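Hester control software: common questions

Which version should I install?
Build 1518, from October. Older builds can't read the new grasp files.

Does the planner handle both arms at once?
Yes. It plans the two as one system and checks every step for collisions between them.

Why does the grasp detector miss mirrors and phone screens?
Reflections upset it. Set the glare mask to 41 and run the detector again.

Can I replay a saved run without the arms?
Yes, use the viewer. Logs over 622 MB load slowly.

Who looks after the code?
Iker Ibarra handles perception and Visitación Sotomayor handles planning. Write to either of them at Berkova.

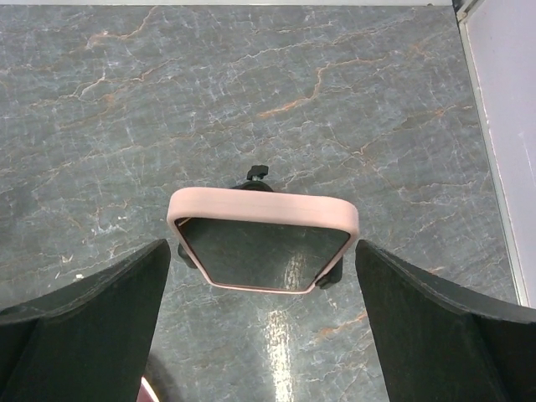
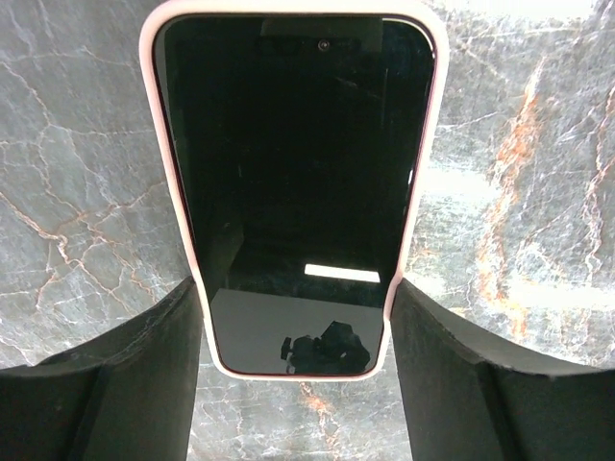
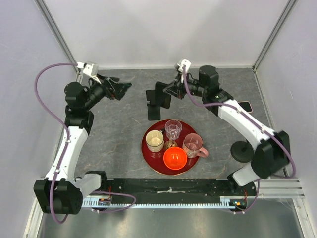

Mirror and phone from the wrist cameras; last, both arms and the tray.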